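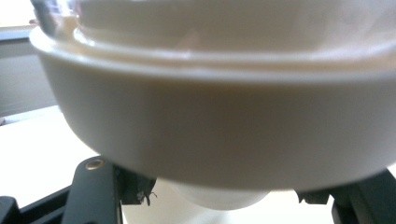 Reference > Workshop Practice > Grippers > Hand-held grippers

Fingertip care on the Humel hand-held gripper

Dalico Reference Desk, updated July

The Humel is a two-finger hand-held gripper with a camera mounted above the jaws. A person carries it by the handle and squeezes a trigger, and the pair of fingers closes on whatever sits between them. Because the fingers match the ones on the Kiler bench arm, a motion shown by hand can be played back by the arm later, and that only works well when both sets of fingertips are in the same shape. Keeping them that way is most of what Humel maintenance consists of, and it is a more absorbing job than it sounds!

Fingers and pads

Each finger ends in a pad, and the pad is fastened through its top face into a short bracket. The bracket turns on a post that carries a small bushing. Everything forward of the post counts as a wear part. Everything behind it should last the life of the tool.

Pads are printed in batches at the Vallejo workshop, laid flat so the layers run along the inner face. Printed upright, they tend to split at the screw holes under side load. A light rub with fine abrasive paper takes off the stringing, and the pads are then paired by thickness. A pair that differs by even a hair will close with one tip ahead of the other, and round items will roll toward the late side.

Soft facings

Some users add a soft facing to the inner face of each pad: thin rubber, foam, or cloth tape. Facings are a wonderful help with glass and glossy plastic — a jar that would otherwise creep down between bare pads stays put. They also fray. Threads collect at the leading edge first, where the tip scrapes the table on every low grasp, and a loose thread can end up between the pad and the object and change the height of the grip.

A facing is changed when it lifts at a corner or when threads can be seen past the tip. Old glue comes off with a plastic scraper. Solvent is kept away from the pads, as it softens the printed surface and the new facing will not stick.

Wide and rounded objects

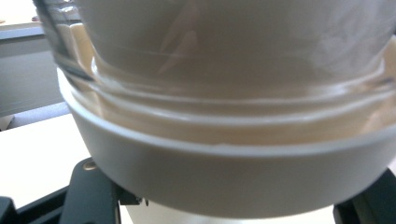

Objects wider than the jaws are taken from underneath, with the fingers set under the curve of the body so that the weight settles down between them. Stacked or nested items are the hardest case. The lower piece is the one being held, and the upper one rides along on its own weight, so a tilt of the wrist that would be harmless with a single bowl can shift the load. The Dalico handling notes call for a level lift, a pause, and only then any sideways travel.

This grip puts nearly all of its force on the tips. It is the quickest way to find a worn facing or a loose screw, and many workshops use it on purpose as a test after every pad change.

Setting the jaws

Alignment is done over a flat table with the trigger released. The tool is held so the pads hover just clear of the surface, and the two inner faces are compared by eye along their full length. They should look even from tip to heel. If one toes in, the bracket screw on that side is backed off, the pad is nudged, and the screw is snugged again with a short driver. Full opening on the standard finger set is up to 100 mm.

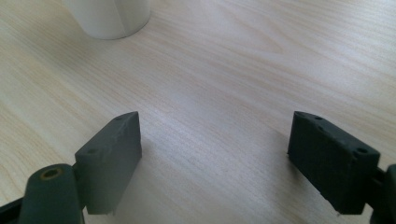 Humel jaws held open over a wood tabletop.

After that the jaws are closed slowly on a strip of paper. The strip should drag equally at the tips and at the heels. Six slow cycles are enough to seat the pads, and the check is then repeated once.

Cleaning

Dust and stray fibers gather along the lower edges of the pads, and static makes them cling. A dry, soft paintbrush clears them in seconds. Screw holes are brushed out as well, since grit packed under a screw head feels just like a tight screw and hides a loose one. The posts get a wipe with a dry cloth and no oil. Oil finds its way forward to the pads sooner or later, and an oily facing has to be thrown out.

Spares

A Humel kit ships with 2 spare pad pairs and one sheet of facing material. Pads are stored as matched pairs, tied together through the holes.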